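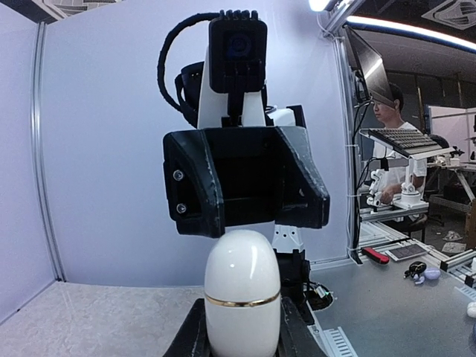 Teaching by hand at Dredby

Madalena Frade spends most of her working day moving two small arms so that two larger ones will learn to move without her. She leads the teaching group at Dredby, and we spoke on 1 October 2024, between sessions.

The set-up is simple to describe. An operator sits at a desk and holds a pair of small white arms. Whatever the operator does with them, the arms on the other side of the rail do as well, and every movement is stored along with what the cameras see.

"People expect a joystick," Frade says. "With a joystick you think about the robot. With the small arms you think about the object, and your demonstrations come out much smoother."

Her group's current task is handing small, shiny things from one gripper to the other. Glossy white surfaces are hard work, she says, as the highlights shift whenever an arm moves. Rounded shapes are worse.

"Flat sides forgive you. With an egg shape, if you close a few millimetres too high, it slides out from under you. You learn to go in low and close slowly."

A task gets up to 1000 demonstrations before anyone tries training on it. New operators do 2 weeks of practice first, and none of that is kept. Frade threw out most of her own early work, recorded at her previous employer, Haltano, in February.

"I was hesitating before every grasp," she says. "The robot learned to hesitate too. It would get there and just wait."

Does she keep the failed attempts? Some of them. A fumble that the operator recovers from is useful - it shows the robot a way back. A drop that ends the run is deleted.

She doubts that teaching by hand will go away soon. "You can write down where a gripper should be. I still can't write down how hard to squeeze."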